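**Dry goods storage: revised shelf rules, February 2020**

The Grirness and Hastness pantries now follow the same storage rules. Dry goods go on the middle shelves, at least 7 inches off the floor, and cartons are limited to two high. The Torres site keeps its current layout until June, when the new shelving is due.
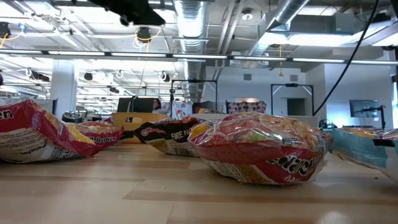

Moisture and crushing account for most of the stock we write off. Film wrappers give little protection against either. Instant noodles in clear, crinkled plastic like the red package lying right of center should be stored flat in a lidded bin – never under cans. Check the seams at intake and set aside any package with a split end. Bins hold 300 packages at most, and the date label goes on the short side.

Wood surfaces used for sorting are to be wiped down before and after each intake. Use a damp cloth, then a dry one. Do not leave opened cartons on them overnight.

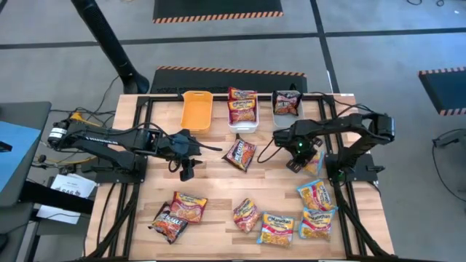
*Light wood tabletop with a butcher-block grain.*

Stock sheets now use the Dadenex codes. Noodles and dried pasta share code 222; rice keeps its old number. Sheets with the former codes will be accepted until the current pads run out. Return completed sheets to the Hastness office with the weekly order.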